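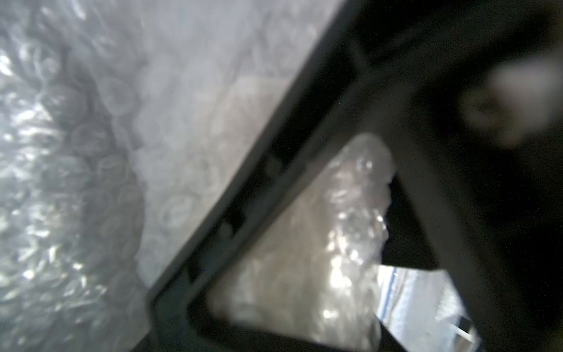
Clear bubble wrap, the main expense at the packing table.

Bożena Chmielewska buys bubble wrap twice a year, in June and again before the holidays. She runs Dranlow, a secondhand shop that sells small household things by mail, and last year she sent out 242 parcels. Most held something that cost less than the postage.

Her method is simple. A sheet goes down flat, bubbles facing in, and the item is rolled from one corner. Glass gets a second layer. Anything with a dial or a lens gets tissue first.

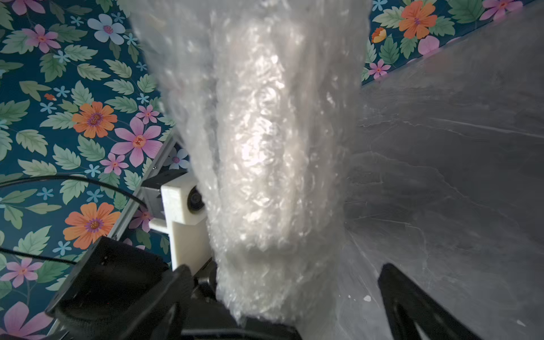 A bundle of wrap with a whiter core showing through the plastic.

"People use too much tape," she says. "You should be able to open it without a knife."

She keeps used wrap in a bin and throws a piece out once a row of cells has gone flat. A new roll lasts her nearly 21 weeks. 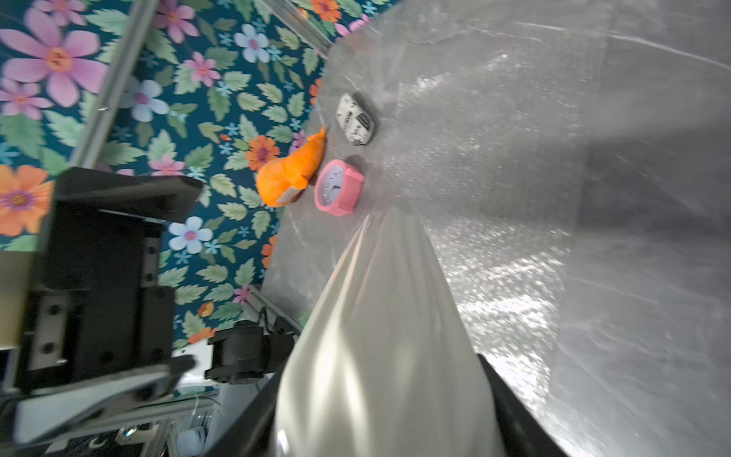 A pink alarm clock, an orange plush toy and a small speckled piece on the gray tabletop.

Clocks are the slowest job. Chmielewska takes out the battery, tapes it in a separate twist of paper and pads the face with card. Soft toys go in a plain bag and fill the gaps in the box.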